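Kitchen notebook, Stiltbridge flat
May 10, 2024

Started with the counter today, as it's the part everybody complains about and the part I like best. The coffee machine stays at the left end, that much we agreed back in December, and I would like it written down somewhere so we don't have to agree on it again. What I'm less sure of is everything that has gathered beside it. Liqueur belongs in a cupboard, I think, however pretty the bottle, and the big white pot could live lower down when there's no soup going. I wiped as far as the hob and lifted the pan supports off to soak (11 minutes in hot water and a squirt of Soltia, then a soft brush).

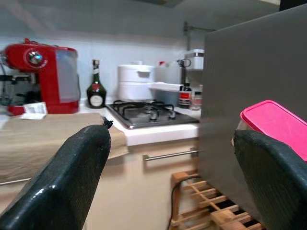 Where do the machine's papers go once they've been read?
In the Delaunay folder on the hall shelf, with the descaling dates penciled on the front.

After that I had a good long think about the corner by the glass door. It gets the nicest light in the whole flat and we have been treating it as a place to put things down on the way to somewhere else. The wooden rack is handy, I won't hear a word against it, but between the fridge and the door it has to earn its floor space. My idea is to shift it a little closer to the fridge and find a proper hook for the cloth, so there's a clear path out to the mat - I measured 13 inches to play with, which sounds mean but is plenty for a rack. The tiles want a mop with plain warm water and no soap, or they go dull. 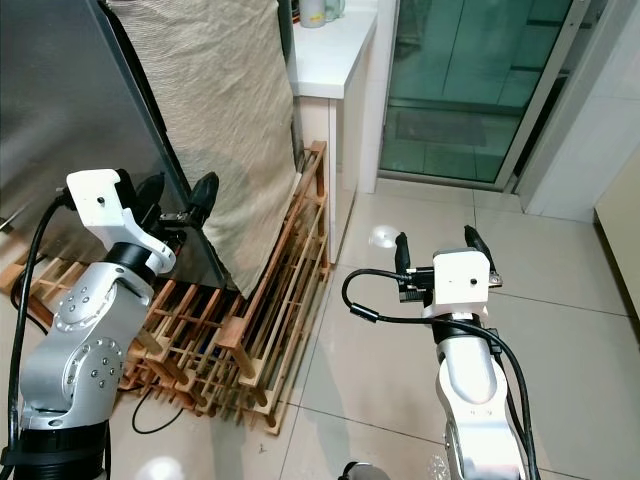
Graça Coelho would leave the rack where it is and move the cloth only, on the grounds that anything pushed up against a fridge collects crumbs and then you need a third arm to get them out. Fair point, and I've put a question mark by my sketch.

Then the fridge, which I had been putting off. I went through the door bins first: tubs with lids to one end, water bottle to the other, anything tall standing up straight. The Fiko labels peel off in the cold, so I'm going back to masking tape and a marker. For the freezer side I'd like small packets kept together on the wire rack, and bags low down in the door only if they're tied. 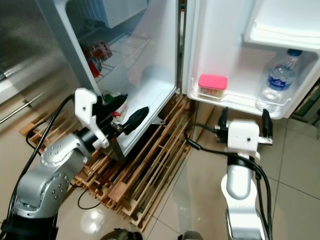 How long can an opened tub of leftovers stay in the door?
Two days at most, and it's better on an inside shelf, where the temperature swings less.

Raquel Bragança has asked for a list on the outside of the door, and I've promised her one with no more than 6 lines on it. Mine always grow. Last for today was the top of the white cabinet, where the orange things are stacked. I'm fond of that bit of color against all the white and would keep it, as long as the front corner is left free for setting down a tray. 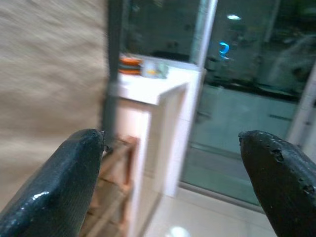

The glass itself I'm saving for a dull morning, when it doesn't dry in streaks before I can get the cloth around. Still to do: hook for the cloth, masking tape, a decision on the liqueur. Pan supports to be dried well before they go back on the hob.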